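Planning a Robot Cell on a Small Budget

Jasmina Atanasov has been buying equipment for the assembly lab at Stangate for six years. Before that she ran purchasing for a packaging line at Skurkside, where a robot was something you ordered once and kept until the parts ran out. At Stangate she has to plan for machines whose job changes every few months.

"People come to me with an arm already picked out," she said. "They have the brochure and they have the price of the arm. I ask what it's going to hold and what it's going to stand on, and that's usually where the first meeting ends."
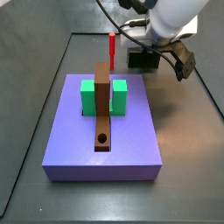 She keeps a single spreadsheet for every cell, with the arm on one line and everything else below it. The lines below include mounts, cables, walls, lighting, spare fingers, software seats and the hours needed to put it all together. In her last plan those lines came to more than the arm did. She now shows that total first when she presents a budget.

The part people argue with most is grippers. Atanasov asks for two for every cell and expects to be talked down to one.

"I lose that one about half the time," she said. "Then a finger breaks in March and we wait 35 days for a new one. I put the 35 days in the next request."

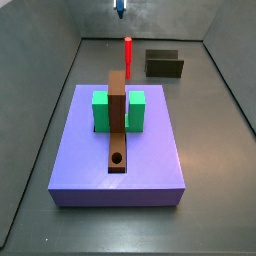

By Jasmina Atanasov's request, prices are given without vendor names
Equipment & Planning | December 2018

The quotes for the current round came from two suppliers, Amadi and Butport. Amadi was cheaper on hardware and charged separately for training. Butport put training in the price but wanted a service contract from the first day. Atanasov laid both out over three years before she compared them, and the gap between them got a lot smaller.

"The first-year number is the one everybody remembers," she said. "I don't send it out by itself anymore."
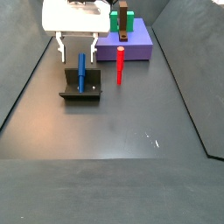 Test parts get their own line in her plan. She used to fold them into general supplies, and they were the first thing cut when supplies ran over. The pieces themselves are plain, such as the stepped red and blue pegs, the black stand and the brown bar standing up between green blocks on a purple base. She budgets for full duplicate sets in the same colors and asks for the drawings to be kept with the purchase record. The last order of replacement parts cost $1,364, and a single reprint of one base was $187.

"Nobody is going to turn down a cell over $187," she said. "But if it isn't in the plan, somebody has to go find it, and that takes a week."

She treats the enclosure the same way. Walls and a flat work surface are priced with the cell, along with the labor to fit them. At Skurkside the walls were left for later on one project, and the floor space had been given to another department by the time the money came through.

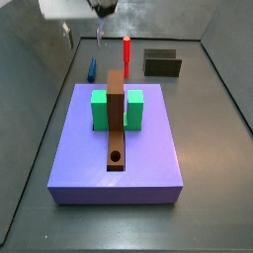

A peg and the slotted purple base in the work cell, with the arm overhead.

Asked what she would tell someone writing a first equipment request, Atanasov said to leave room for moving the cell. Hers have all been moved at least once. She budgets for a day of electrical work and two days of setup each time, and she asks the supplier to put in writing who pays if the arm needs to be calibrated again.

She also asks the people who will run the cell to read the request before it goes out. On the current one they added a second set of cables and took out a cart.

"I had wanted that cart," she said. "They said they'd never use it, so it's gone."

The decision between Amadi and Butport is still open. Atanasov expects to have both final quotes in hand before the new budget year starts.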